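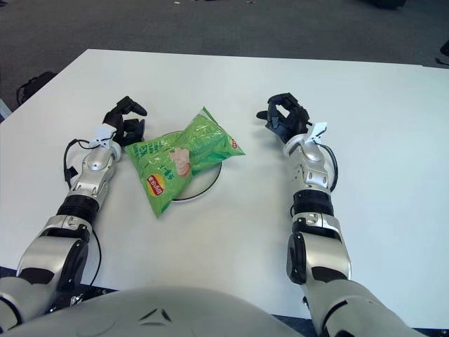 흰색 상판 테이블과 접시 위의 감자칩 봉지

Rundine 회의용 테이블 사용 검토
2019년 10월 18일

Mumis의 Rundine은 직사각형 상판에 분리형 철제 다리를 조립하는 소규모 회의실용 테이블이다. 검토한 제품은 무광 백색 모델이며, 같은 회사의 이전 제품인 Tufa와 비교하면서 1월부터 사용했다. Tufa는 유광 상판이었고 천장 조명이 그대로 반사되어 문서를 읽을 때 눈이 피로했다.

규격
상판 깊이는 700mm이다. 마주 앉아 노트북을 한 대씩 펴면 가운데에 서류를 둘 자리가 얼마 남지 않는다. 도면을 자주 펼치는 부서라면 한 단계 깊은 모델을 권한다. 다리 안쪽에는 600mm 폭의 서랍장이 들어가지만 좌우 여유가 거의 없어 바퀴 달린 제품은 넣고 빼기가 불편하다.

조립
육각 렌치가 동봉된다. 다리를 가체결한 뒤 대각선 순서로 조이라고 설명서에 적혀 있으나 그림이 작아 앞뒤 방향을 구분하기 어렵다. 보강대의 긴 홈이 안쪽을 향해야 한다. 처음에 반대로 끼워 전부 풀고 다시 조립했다. 상판이 무거우므로 뒤집는 작업은 두 사람이 해야 한다.

상판 표면
무광 처리는 만족스럽다. 창가 쪽에 두어도 반사가 적고 손자국이 눈에 띄지 않는다. 주광색 조명에서는 약간 푸른 기가 돌기 때문에 미색 가구와 나란히 놓으면 색 차이가 난다. 볼펜 자국은 중성세제로 지워졌고, 유성 마커는 알코올로 닦은 뒤에도 옅게 남았다. 커피를 하룻밤 방치한 자리는 얼룩 없이 닦였다. 바닥이 거친 도자기 컵을 끌면 회색 선이 생기며, 멜라민 스펀지로 지우면 그 부분만 광이 난다. 제조사도 연마성 세정 도구는 쓰지 말라고 안내한다.

안정성
평탄한 바닥에서는 필기 중 흔들림이 없다. 카펫 위에서는 다리 받침이 파묻혀 높이 조절 나사를 돌리기 어려웠다. 받침을 Kolletura의 넓은 원형 제품으로 교체하니 수평을 맞추기가 수월해졌다. 나사 규격은 같지만 나사산 길이가 짧아 조절 범위는 줄어든다. 모서리에 체중을 실으면 반대편이 미세하게 들리므로 걸터앉는 용도로는 부적합하다.

배선
상판 뒤쪽에 원형 배선구가 있고 덮개는 별매이다. 멀티탭 거치대도 포함되지 않는다. 가격대를 감안하면 둘 중 하나는 기본 구성에 넣었어야 한다. 현재는 시판 철망 선반을 하부에 고정해 쓰고 있다. 피스 구멍이 미리 뚫려 있지 않아 드릴 작업이 필요하며, 관통을 피하려면 짧은 피스를 골라야 한다.

장점: 반사가 적은 상판, 필기 시 안정감
단점: 작은 조립 그림, 별매 배선 부품, 카펫 위 수평 조절

교체용 상판은 Mumis 고객센터를 통해서만 주문할 수 있고 다리는 단품으로 판매하지 않는다.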